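Mellthorpe Workshop Newsletter
2026-05-10

From the bedroom station: the pillow task

By Theano Raptis

Since the last newsletter many of you have asked me what we do all day in the room with the blue wall. The short reply is that we put pillows on a bed. The longer reply needs a little more space, and the editor was kind enough to give it to me.

The task belongs to the household set which we prepare together with the group in Wendodov. A person holds two small leader arms, one in each hand, and the robot's two arms follow. Everything the arms do is recorded, together with the pictures from the cameras, and one complete recording we call a demonstration. For the pillow task we have to deliver 300 good ones before November. The robot must take a grey pillow from the chair beside the bed and lay it on the white pillow.

It sounds easy. I was thinking so too, until I sat down in the operator's seat for the first time.

The difficulty is the cloth. A box has corners and it stays a box. A pillow changes its form when you touch it, and with leader arms you do not feel the softness in your fingers. You only see it on the screen. New operators close the gripper too early, so they catch a small fold of the cover and nothing else, and then the pillow hangs from one corner like washing.

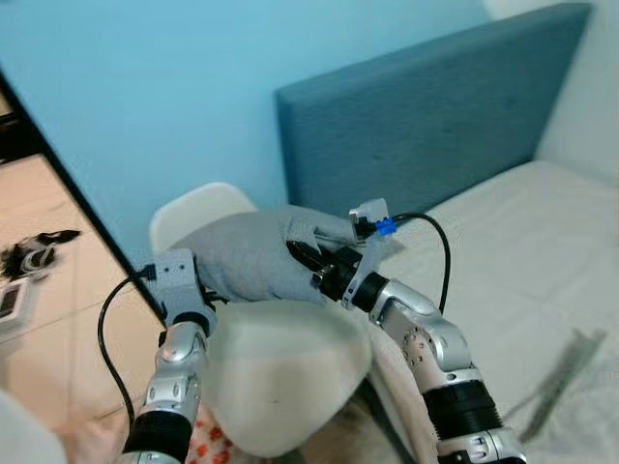 Engelbert Reisinger, who trained most of us, has a rule for this and he repeats it often: first push, then pinch. You let the finger go into the cloth until the filling resists, and only after that you close. He also asks us to bring both arms to the pillow at the same speed. If one arm arrives much earlier it pushes the pillow along the seat, and the other arm has to chase it. A model which learns from such recordings will learn the chasing as well.

The lift is the second place where we lose demonstrations. The two grippers should go up together and keep the same distance between them. When they come closer, the pillow bends in the middle. When they go apart, the cover slips out on the weaker side, and for most of us this is the left. Mitra Sadeghi now practises the lift alone, without the rest of the task, for ten or more tries before she starts recording. Her share of rejected recordings has gone down very much and I recommend the habit to everybody.

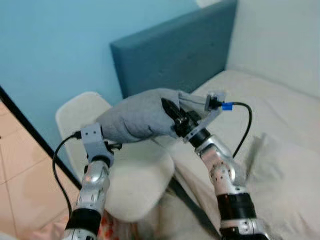

What we keep and what we throw away

Hélder Pacheco checks all recordings the next morning. He keeps a demonstration if the grey pillow ends on top of the white one and neither arm has pushed into the mattress. A slow demonstration is fine. A demonstration with one correction is also fine, and he even likes to have a few of these, so that the model can see how to recover from a bad grip. He rejects it if the operator stopped in the middle to think. Please do your thinking before you press the pedal!

One question was discussed for a long time: must the grey pillow lie straight? The first instructions said yes, parallel to the headboard. After two weeks we asked Wendodov to change this, and they agreed. Now a small angle is allowed. People at home do not measure the angle of their pillows, and we were losing good work for a detail which had no use.

The placing itself should be done with patience. Lower the arms until the cloth touches, wait a moment, then open both grippers and go away upwards. If you pull back to the side, the finger can take the cover with it. 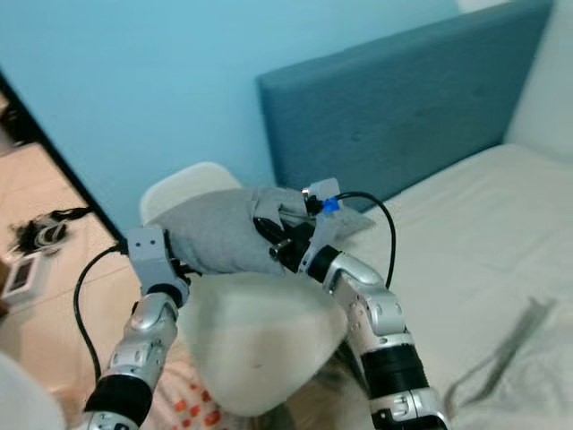 Grey over off-white, between the two grippers.

Etornam Bonsu has also written a short note about the cables. When the right arm turns far, its camera cable makes a wide loop, and this loop should always stay free on the outer side. Look at it before each session. If it feels stiff or the blue part near the connector has moved, tell Etornam the same day, also when the arm still works normally.

The limit for one operator stays at 40 demonstrations in a day. I know that some of you can do more, but after this number the hands become tired and it shows in the recordings. Take the break at the middle, and take it outside the room.

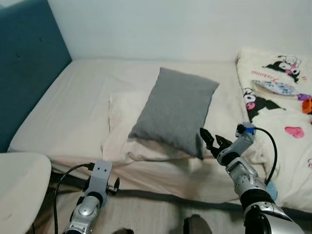 Dates and requests

The Tiedemann leader arms come back from repair this month, so we will again have 2 operator seats. The list for the afternoon places hangs beside the door of the Prulten room.

We look for 3 more people to learn the pillow task. Experience is not necessary. Engelbert gives the introduction, and you should keep a full morning for it.

The next household task will be folding a blanket. Suggestions for the written instructions can be sent to Hélder or to me.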